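Elholm open day, anyone else go?
Forum: Automation and Shop Talk
8 Jun 2022

tealbench wrote:
Went to the Elholm open day with my brother-in-law. Parking was bad, the rest was fine. Flavarine had the big hall with the palletizing cell, and the Spahić room was upstairs past the break area. They let you try the hand-held grippers if you signed up at the desk. My slot was number 324, so I had time for lunch.

corvid_76 wrote:
I was there for the first half. The palletizer was the best thing in the building. It ran the whole time I stood there and the operator answered real questions about changeover. I skipped upstairs. Hand-held grippers are not automation. A person is doing the work.

tealbench wrote:
A person is doing it so a robot can learn it later. They said that at the start of the talk.

corvid_76 wrote:
I know the pitch. I'd like to see the robot do it, then I'll drive two hours for it.

mernia_lathe wrote:
Mernia did a demo like this last November and they had an arm running in the same room. It was slow but you could compare. I agree with corvid that you need both halves for a visitor to get much out of it. I don't agree that it isn't automation. We spent 4 days teaching points on our last cell and I would have taken any shortcut.

pagefeed wrote:
How heavy are the grippers? My wrists are shot and I was thinking of going to the next one.

tealbench wrote:
Not bad for the first few minutes. I felt it in my forearms by the end. You can take breaks. From upstairs: 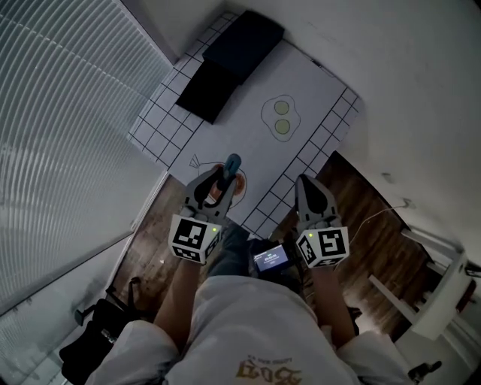

One gripper in each hand over the floor mat, small blue piece in the left one.

pagefeed wrote:
Thanks. What are the cubes with the black patterns for?

mernia_lathe wrote:
Tracking. A camera reads the patterns and works out where each gripper is and how it's turned.

corvid_76 wrote:
Is that a fried egg on the mat?

tealbench wrote:
Double yolk. Sign-up for the next one is through the Elholm front desk, ask for the upstairs session.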